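Setthorpe Churches Forum > Resources and Publishing > Hymn sheets and service books in other languages

Thread: Bilingual service booklet – one book or two?

stemlow_organist wrote:
We have a growing number of Amharic speakers on Sunday mornings and the PCC has agreed to pay for a printed order of service they can follow. I have been asked to find out what other churches do. The choice seems to be between one booklet with English on the left page and Amharic on the right, or two separate booklets with the same page numbers. Our English booklet is 40 pages at the moment. Has anyone here done either?

parishdesk wrote:
We did facing pages for Portuguese. It went down well because people could see where they were if they lost their place. The drawback is thickness. Ours would not staple and we had to pay for glued spines, and those started coming apart by July.

Wubit Gidey wrote:
I help with translation at our church, so I can tell you how it works from that side. Please send the final English text before anyone starts. We were given a draft, and then the prayers of intercession were changed twice and the confession once. Each change meant checking the whole page again.
Also check the font on the printer's own machine. Ours came back with empty boxes where the letters should have been, and the printer had not noticed.

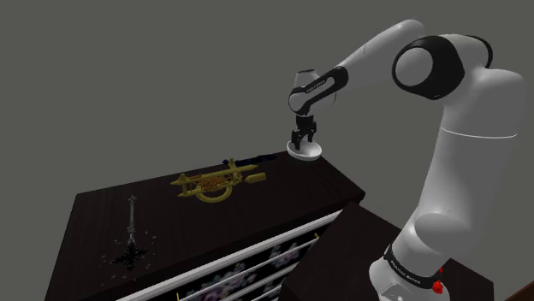

Re: Bilingual service booklet – page 2 of thread

oldpewter wrote:
I'm going to disagree with facing pages. We tried it and the English speakers complained that they were turning over twice as often. Two booklets with matching numbers is simpler. The minister says "page nine" and everyone goes to page nine.

parishdesk wrote:
That only works if the translation takes up the same space as the English. Ours never did. The creed fitted but the eucharistic prayer ran over by half a page, and after that all the numbers were out.

oldpewter wrote:
Then leave some white space in the English one. Or number the sections and forget the pages. We number the sections.

stemlow_organist wrote:
Section numbers might suit us. The hymns are on a screen anyway, so the booklet only has to cover the spoken parts.
Wubit, did you translate the Bible readings yourselves or take them from a published version?

Wubit Gidey wrote:
We used a published version. People know those words from childhood and would find new ones strange. You will need to ask the publisher for permission if you print the readings, and it took a while for us to get an answer. In the end we left the readings out of the booklet and put the references in. Most people bring their own Bible or have it on their phone.
For the Lord's Prayer, ask your own members which wording they use. Ours did not all come from the same tradition and there was a long conversation over it.

flisari_fan wrote:
Does anyone use Flisari for the layout? We had it for the parish magazine and it was fine with English, but I have not tried it with another script.

parishdesk wrote:
I used it for the Portuguese. No trouble with accents. I couldn't say about Amharic.

oldpewter wrote:
I would do it in an ordinary word processor and send the printer a PDF. You don't need special software for this.

flisari_fan wrote:
You do if you want facing pages to line up. I spent an entire evening fighting with tables before I gave in.

stemlow_organist wrote:
An update. We had a meeting on 19th April and decided on two booklets with numbered sections. The first run will be 97 copies in Amharic, as that was the price break at the printer, and we will keep using the English ones we have with stickers for the section numbers. Three of our members have offered to proofread, and nothing goes to print until all 3 have signed the same copy.

Wubit Gidey wrote:
Good. Ask them to read it aloud together as well. We found two lines that looked right on paper but were very hard to say as a group.

oldpewter wrote:
Stickers will fall off. Otherwise I think you have made the right choice.

stemlow_organist wrote:
They might – we'll write the numbers in by hand if they do.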